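4.2 Baskets as temporary homes for cups

We turn now to the part of the study we most enjoyed writing up: what happens to cups once they leave the shelf and before they reach the sink. 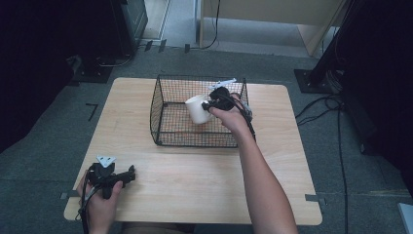
Figure 3. A white cup and a black wire mesh basket on a light wooden table.

One householder in Clalley objected to the whole idea of a cup basket, saying that cups belong on hooks and that a basket only puts off the washing-up. Several others in the same street took the opposite view, and with real feeling! For them the basket was the one thing that kept the table usable between meals. Both opinions turned up again and again in the 600 diary entries we collected, and we think both deserve to be taken seriously.

Open mesh baskets were the type our households wrote about most warmly. The reasons they gave were practical ones. You can see what is in a mesh basket from across the room, so a stray cup is noticed before the cupboard runs short. Crumbs fall through (a mixed blessing, as the Crabtree households pointed out, as the crumbs then have to be wiped off the table). And a rectangular basket sits square against a wall or the back of a worktop, where a round one always seems to waste a corner.

The trouble starts with the floor of the basket. A cup with a narrow base can settle unevenly on a wire grid, and people soon develop their own ways of putting one down. Some lower it upright and let go only when it feels steady. Others tip it a little, so that one edge of the base touches first, and then bring the rest down after it. We had not expected to find this so interesting, but the diaries are full of it - one household in Evadon filled most of a page on the best angle for a tall mug.

Where the first cup goes also matters a good deal. A cup placed near the middle leaves gaps on every side that are too small for a second cup of the same width, while a cup pushed into a corner leaves a clear run along the wall. In the 16 homes that kept a basket through the whole of May, the habit of filling from the corners grew stronger as the weeks went by. No one had been told to do this. When we asked, most people said they had simply got tired of moving the first cup to make room for the others.

Height is the last point. Low baskets let the hand come in from the side, over the rim, and this suits anyone sitting down at the table. Deep ones call for a reach from above, and the wrist has to clear the rim on the way out as well as on the way in. The Jinness households, who mostly tidied while seated, preferred shallow baskets by a wide margin, and we return to their choices in the section on trays.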